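Bilport plans ahead for second pair of robot arms

22/11/2018

Anyone who has ever tried to buy a big piece of equipment on a small budget will have some sympathy for the folks at the Bilport workshop, who have spent the better part of this fall working out what a second two-armed robot station would really cost them. The price of the arms themselves was the easy part. Everything that goes around the arms – the grippers, the spare cables, the table, the things for the robot to pick up – has taken a good deal longer, and the plan that went out to members this week runs to 18 pages.

The workshop, which shares a building with the Surkirness adult learning center, has had one station up and running since May. It has been busy nearly every day. Evening students use it, the Saturday group uses it, and the small team that works on teaching the arms everyday handling jobs would happily use it from breakfast to bedtime if they were allowed. The sign-up sheet on the door now fills up well ahead of time, and people who work during the day have found themselves left with the late slots.

So a second station it is, or at least that is the hope. The plan sets out two ways of getting there. The first is to buy a complete package from Joubert, the supplier of the first station, with both arms, a pair of two-finger grippers and a day of setup help included. The second is to buy the arms on their own and build up the rest bit by bit, using a table the workshop already owns and doing the wiring in house. The second way is cheaper on paper, although the authors of the plan are frank that their own first guess at the wiring hours last time was much too cheerful.

Members who remember the spring will know what they mean. The order that was placed for the first station left out a number of smaller items, and they had to be bought one at a time afterward, each with its own shipping charge. This time there is a separate heading for what the plan calls "table goods," with $600 set aside for it. That covers hand tools, cases, cups, bowls, wooden toys and whatever else the arms are going to be asked to handle over the first year, along with replacements for the pieces that get worn out or carried off home in somebody's coat pocket.

It may sound like a lot of money for odds and ends, and a couple of members said so when the draft was first passed around. The team's answer was that variety is what they are short of. An arm that has only ever met one screwdriver has not had much practice with screwdrivers, and the same goes for latches, lids and handles. They would like a good mix of thick and thin, light and heavy, and they would like to buy it all together while the prices are known. A good part of the list can be found secondhand, and the plan suggests looking there first for anything without a motor or a battery in it.

Cables get a heading as well, and a larger one than before. The plan asks for $1405 to cover spare cables, connectors, a second emergency stop and the clips and sleeves needed to keep everything tidy along the arms. It also asks for a proper storage cabinet, so that the tool sets can be kept whole between sessions.
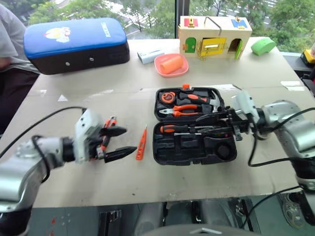

Tool handling at the two-arm station, with the toolbox open between the grippers.

Floor space has been the other long conversation. A station needs room for the table and both arms, and then it needs room for people, who like to sit close by with their notes and their coffee. The team measured up two rooms and settled on the one on the Drimthorpe side of the building, where there is space to walk all the way round and a wide enough door to bring a table through in one piece. The power supply there will need some work before anything can be plugged in, and an electrician's quote is attached to the plan.

There was also some talk of renting for a year instead of buying. Joubert does offer a rental, and for a group that only wanted to try things out it might make good sense. The workshop would have paid close to the purchase price by the end of the second year, though, and the team expects to keep a station a good while longer than that. Renting has been left in the plan as a fallback – the figures are in the back pages for anyone who would like to check the sums.

Members have 22 days to send in comments, either by email or on paper in the box by the front desk. Questions about small items are every bit as welcome as questions about large ones, and the team is especially keen to hear from evening users about opening hours once there are two stations to share. A vote will follow when the comments have been read through. If it goes the right way, the order would be placed early in the new year, with the electrical work booked to finish before the arms are delivered.

Copies of the full plan are available at the front desk and in the reading room upstairs.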